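# Jewelry box

A **jewelry box** is a container for keeping necklaces, rings, earrings and other small things people wear. I've been writing these entries for the Zilville household wiki for a while now, and this is the one I kept putting off, mostly because my own box is such a mess (still is, by the way). It can be a fancy chest with drawers and a mirror, or it can be any old box that happened to be the right size. Both count as far as I'm concerned!

## Names

In Zilville most people say "jewelry box" no matter what it looks like. Over in Bullumley I've heard "trinket box" for the small ones and "dresser chest" for anything with drawers. "Casket" turns up in older books and auction listings, and I still can't read it without thinking of the other kind.

## Types

**Open box or tray.** The simplest sort, with no compartments at all. You drop things in and fish them out again. It's quick in the evening and slow in the morning, especially with fine chains.

**Divided box.** Same idea with little walls inside, often lined with something soft. Ring rolls – those padded ridges you push a ring down between – belong here too.

**Chest.** Has drawers, sometimes a pair of side doors with hooks for necklaces. The biggest I've ever come across was at the Steridstead flea market, and it had a tag on it for 433 dollars. I did not buy it, but I went back and looked at it twice.

**Travel case.** Small, zips shut, usually has a snap bar for rings. I use mine at home more than I ever do on trips.

## Common contents

Everyday boxes tend to hold a mix of chains, beads, cords, single earrings waiting for their partner, and a few pieces that are hard to name. Metal chains sink and knot together, while flat pieces and thick cords usually ride on top of the pile.

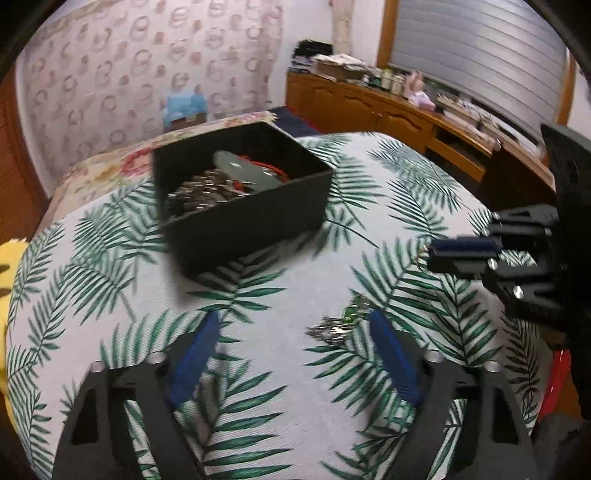
*An open black box on a palm-print cloth, with chains, a pale-green piece and a red-orange cord inside.*

Whether all this should live together is an old argument. Hard stones can scratch soft ones, and pearls really ought to be kept away from anything with an edge. Beads on a string are better lying flat than hanging, as the string stretches over time. Plain metal chains mostly just tangle, and that's annoying but it doesn't hurt them much.

## Tangles

I have strong feelings about tangles, so bear with me. The method I learned is to lay the whole knot on a cloth with some give to it, undo every clasp you can find, and then loosen from the middle with two pins. Pulling on the ends makes it worse. Some people sprinkle on a little baby powder first, and for thin chains I think it does help (keep it well away from pearls and anything porous, though).

To stop it happening again, you can thread one end of a necklace through a drinking straw and close the clasp. It looks silly and it works very well. Small zip bags with the clasp left poking out of the top are the other popular trick.

## Tarnish and storage

Silver darkens in air, and faster where it's damp, so bathrooms are a poor spot for a box. Anti-tarnish strips are cheap and you tuck one in the bottom. I bought a pack of 100 from Maksymiv, the hardware place, and at the rate I go through them I'll be handing them down to somebody.

Rubber bands shouldn't go in with silver – the sulfur in them leaves marks. Newspaper is best avoided as well. A plain cotton cloth is fine for wrapping.

## Local collections

The Bullumley town museum has 158 boxes in its collection, most of them small and a good number with the key missing. Only part of it is on show at once. The display gets changed every April, so if you want to see the shell-covered ones, call ahead and ask which shelf is out.

## See also

- Ring dish
- Button tin
- Cleaning silver at home
- Clasps and how they close

*Last edited 28th March. The section on tarnish still needs a source for the part about newspaper.*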